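Folding T-shirts on the bed: what works for me

13 July 2020
By Emilian Ene

I love folding T-shirts. There, I've said it! Give me a clean bed, the radio and a heap of tops straight off the line and I'm happy for the whole evening. I used to do it standing up at the kitchen worktop, with sleeves trailing in the toast crumbs, and the move to the bedroom changed everything — you get so much more room, and the shirt stays where you put it.

Clear the bed first. Pull the cover up and smooth it out with your forearm, right into the corners, as any ridge in the cover ends up as a crease in the cotton. A quilted bedspread is lovely for this because the shirt grips it a little and doesn't slither about.

Sort before you fold. I do jumpers and trousers first and stack them on the left, then leave the middle of the bed for the T-shirts. Ours come to 372 if my daughter is to be believed (she was cross with me about the wardrobe at the time).

Shirts with a big print get special treatment. Never iron straight onto the picture, and try not to put a sharp fold through the middle of it either. I fold the sides in behind, sleeves and all, so the print stays on the front, then bring the hem up once and stop there. It makes a bigger parcel than the tiny file-folded ones, but the print lasts so much longer that I really don't mind. If you must stack them, slip a sheet of baking paper between two prints in hot weather. They can stick!

Dark colours go inside out on the line and get turned the right way round only when you're ready to fold. Black ones fade terribly otherwise.

Lay the shirt face up to begin with and have a good look at it before you fold anything. It's the best moment to spot a loose thread or a bit of toothpaste, and it only takes a second. Pull the sleeves out to each side and give the hem a gentle tug so the front lies flat. 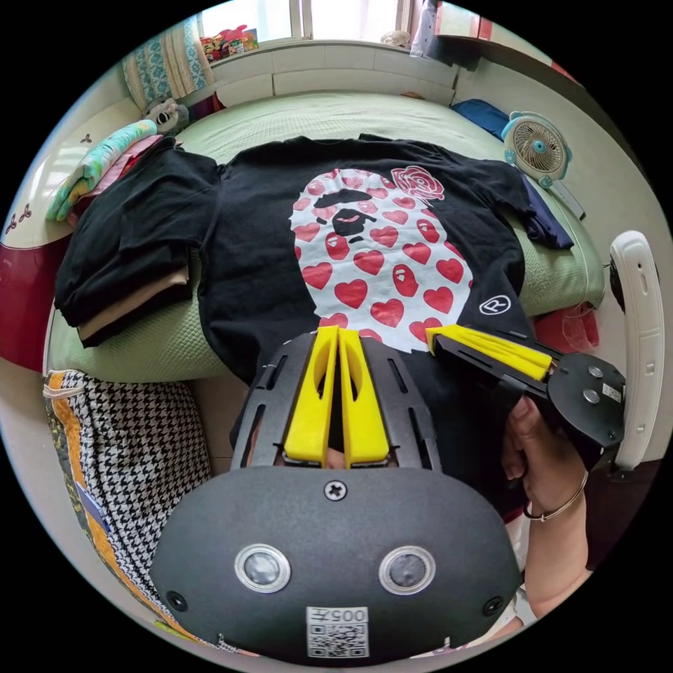
Comments

Amos Gallagher: Baking paper, brilliant. I lost a good band shirt in the airing cupboard last November, peeled half the singer off.

Emilian Ene: Oh no, Amos! Keep them out of the airing cupboard altogether, the top shelf of a wardrobe is much kinder.

Pegbag: Do you do the same for long sleeves? Mine always come out lumpy at the shoulder.

Emilian Ene: Yes, but fold the sleeve straight down the back, don't cross them over. Much flatter!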